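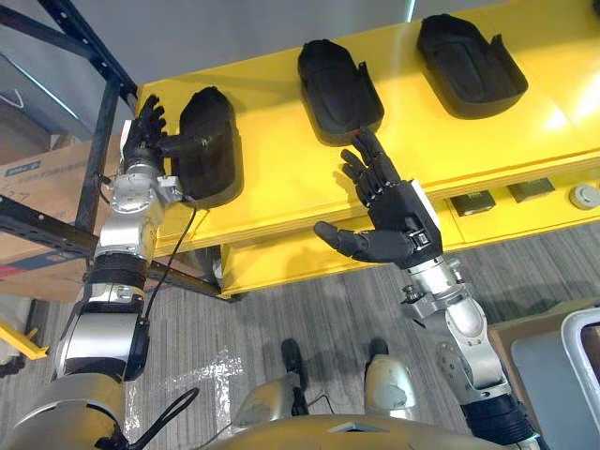 Über uns

Die Clelira gGmbH berät Kommunen, Wohnungsbaugesellschaften und Genossenschaften bei der energetischen Erneuerung ihres öffentlich geförderten Wohnungsbestands. Gegründet wurde die Gesellschaft als Arbeitsstelle für kommunale Wohnungspolitik; seit der Umwandlung in eine gemeinnützige GmbH ist sie in eigener Trägerschaft tätig. Sitz der Gesellschaft ist Praltov.

Auftrag

Unser Gesellschaftsvertrag verpflichtet uns, den Zugang einkommensschwacher Haushalte zu gesundem und bezahlbarem Wohnraum zu fördern. Gegenstand unserer Arbeit sind insbesondere die Auslegung des Förderrechts, die Vorbereitung von Ratsbeschlüssen, die Prüfung von Sanierungskonzepten auf ihre Folgen für die Warmmiete sowie die Beteiligung der Mieterschaft. Planungsleistungen im Sinne der Honorarordnung erbringen wir nicht.

Arbeitsbereiche

Der Bereich Förderung und Recht begleitet Antragsverfahren von der Vorprüfung bis zum Verwendungsnachweis. Er unterhält eine Sammlung kommunaler Satzungen und Richtlinien, die derzeit 926 Dokumente umfasst und von Mitgliedern der kommunalen Verwaltungen unentgeltlich eingesehen werden kann.

Der Bereich Bestand und Gesundheit befasst sich mit Trinkwasserleitungen, Schadstoffen und Feuchteschäden in älteren Gebäuden. Für die Siedlung Tatley hat er ein Verfahren entwickelt, nach dem der Austausch alter Hausanschlüsse mit der Erneuerung der Heizungsanlagen zeitlich abgestimmt wird. Der Abschlussbericht ist auf Anfrage bei der Geschäftsstelle erhältlich.

Der Bereich Beteiligung führt Mieterversammlungen durch und erstellt Informationsmaterial in neun Sprachen.

Organisation und Finanzierung

Die Gesellschaft beschäftigt zehn Mitarbeiterinnen und Mitarbeiter in zwei Dienststellen. Neben der Geschäftsstelle besteht ein Büro in Tatley, das vorrangig die dortigen Wohnungsunternehmen betreut. Ein Fachbeirat aus Verwaltung, Wohnungswirtschaft und Mietervertretung nimmt zu den Arbeitsprogrammen Stellung. Seine Empfehlungen werden mit dem Jahresbericht im Juli veröffentlicht.

Die Finanzierung erfolgt aus Beratungsentgelten, Projektmitteln und einer jährlichen Zuwendung der Hosseinzadeh-Stiftung. Zuwendungen von Parteien, Fraktionen oder Herstellern von Bau- und Anlagentechnik nehmen wir nicht an. Zu laufenden Gesetzgebungsverfahren äußern wir uns ausschließlich in Form schriftlicher Stellungnahmen, die nach Abschluss der jeweiligen Anhörung öffentlich zugänglich gemacht werden.

Anfragen von Kommunen und Wohnungsunternehmen richten Sie bitte schriftlich an die Geschäftsstelle.

Kontakt | Impressum | Datenschutz | © Clelira gGmbH, Praltov | Nach oben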